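Weltomell Housing Inquiry

The Weltomell Housing Inquiry was a public corruption investigation in the city of Ballari into the award of building contracts for 600 low-cost apartments. It is remembered as one of the liveliest episodes in the city's political history, and it led to a complete rewrite of the local bidding rules. 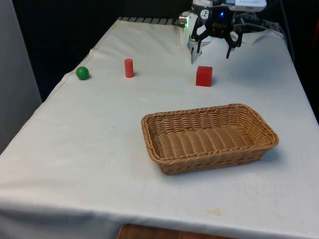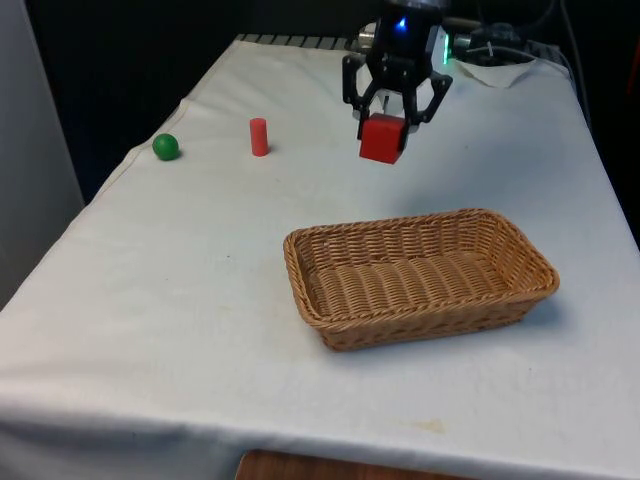
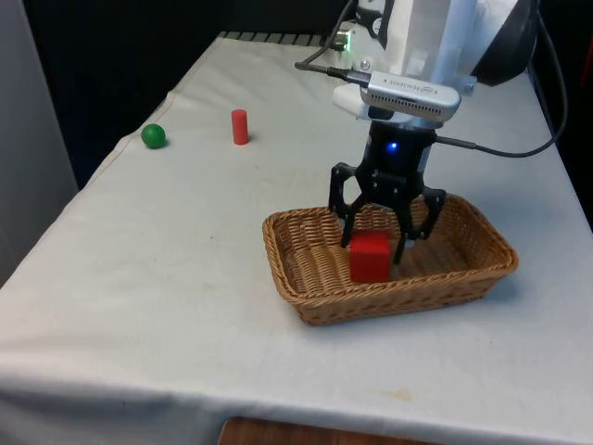
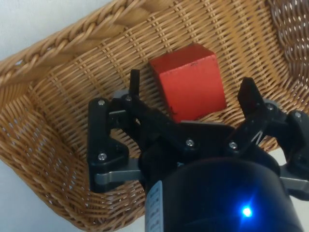 Background

The contracts went to Lernora, a builder that had never worked on public housing before. In October, council member Helju Vasiliauskas asked why three lower bids had been thrown out – a bold question, as her own party ran the council. Her speech filled the public gallery and was replayed on local radio for days.

Investigation

Solène Guillot, a former judge, was named to lead the inquiry. She opened hearings on 10th January and, remarkably for the time, let residents put questions to witnesses. Six officials testified. The high point was the evidence of the Pärn district office, whose bid records did not match those held at city hall.

Outcome

Three officials resigned and the contracts were canceled. New bids were opened in public, a practice Ballari still follows. Lernora denied any wrongdoing and was never charged. The full hearing transcripts – a wonderful read for anyone who loves city politics – are kept at the Ballari public library.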